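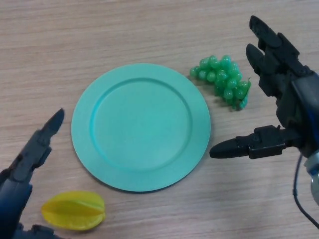 Last changed: 26 March 2023

I meant to write this up last night and fell asleep in the armchair with the little hex driver still in my shirt pocket, so it will have to be a morning entry, with coffee, and probably longer than it should be.

The right hand is back on. I'm putting that first because it has been the whole of my week, more or less, and because anybody who has had to listen to me at supper deserves to get the news early. It's on, it's homed, and yesterday afternoon I had both hands over the table with the teal plate between them and the grapes and the star fruit on either side, and I sat there for a good while feeling very pleased with myself before I remembered that I was supposed to be doing calibration.

I should back up. The trouble started in January, when the thumb on the right hand began to stop a little short of where it was told to go. It was such a small amount that I blamed the camera, and then I blamed the table, and then (I'm not proud of this) I blamed Araceli for moving the table. She had not moved the table. Araceli Zavala does not move tables without writing it in the log in her lovely square handwriting, and she showed me the page to prove there was nothing on it. I bought her a cinnamon roll and we took the cover off the thumb base together.

What we found was a tendon that had frayed just where it goes over the second roller. You could feel the fuzz on it with a fingernail. The Flilwood people, who built the hands, say in their booklet to look at the tendons every 11 weeks, and I had been going by the old booklet, which doesn't give a number at all and only says "regularly." Regularly, in my case, had come to mean when something went wrong. I have now taped the new page inside the cabinet door, at eye level, where I'll have to look at it every time I reach for the wipes.

The new tendon took me two tries. The first time I threaded it on the wrong side of the guide pin and didn't find out until I had the cover back on and all the screws in, and the thumb curled up like a cat that doesn't want to be held. Off came the cover again. There's a magnet dish on the bench for the screws and I am so thankful for that dish. I still managed to lose one under the stool for the length of a whole radio program.

Then the grease. Fuchs sent the tube over from the other shop, with a note on a paper towel saying "LESS THAN YOU THINK" and underlined, and he was right, because I put on less than I thought and still had to wipe half of it off again. A speck on each knuckle hinge, work the finger back and forth by hand, wipe, and look again. It's peaceful work once you settle into it. I did the left hand the same day even though there was nothing the matter with it, so that the two of them will come due together and I'll only have to remember one date.

The cable was the part I had been dreading. The old one was clamped too snugly at the wrist, and every time the arm turned in it got tugged, and I'm fairly sure that is what was giving us the dropouts that Wikel has been complaining about. I've given it more slack now, and it hangs down past the wrist in an easy curve and goes off over the corner of the table. I don't love having it on the table. Sooner or later it will get under a wrist and I'll say a word I shouldn't. Tunska sells a small clip that would hold it to the edge, and I've put two of them on the order sheet along with more wipes and the good tape.

So, yesterday. I powered up slowly, the way I like to, left hand first and then right, with my palm next to the stop button the entire time. Both hands opened. I ran the homing routine and listened to it more than I watched it – you get to know the sound of a finger that's dragging, it's a sort of dry whisper, and I didn't hear it. After that I set out the plate and the fruit and brought the hands in to the ready position, fingers open on the right, left fingertip aimed at one side of the rim and right thumb aimed at the other, neither one touching. I kept bending down to look along the table at that thumb. It was pointing where I'd asked it to point. I can't tell you how happy that made me, after all those weeks of it coming up shy!

I know the proper target for this is the printed card with the dots, and I did use the card as well, later on. But I like the plate. It's flat and round, the rim is easy to sight against, and it doesn't slide around the way the card does when somebody opens the door. The fruit gives me something on either side to go for afterward, one long ridged thing and one lumpy thing, and if a hand can manage both of those I sleep better.

I ran the closing test on the thumb 42 times, which is what the sheet asks for, and wrote down every reading in pencil. The numbers crept a little at the beginning while the new tendon was settling in, and then they stayed put. Araceli says to expect a bit more stretch over the next 8 days and to take up the tension once after that, a quarter turn and no further. I've written "quarter turn" on a sticky note and put it on the cover itself, since I know how I am with a screwdriver when I'm feeling confident.

Things still to do, so I don't lie awake with them. The fingertip on the upper right finger should be looked at under the good lamp. The spare tendon has to be reordered now that I've used it. I need to return Fuchs's tube, and find out whether he wants the paper towel back too. And the bench wants a proper cleaning, but I'm going to finish my coffee first and call my sister, and go in after lunch.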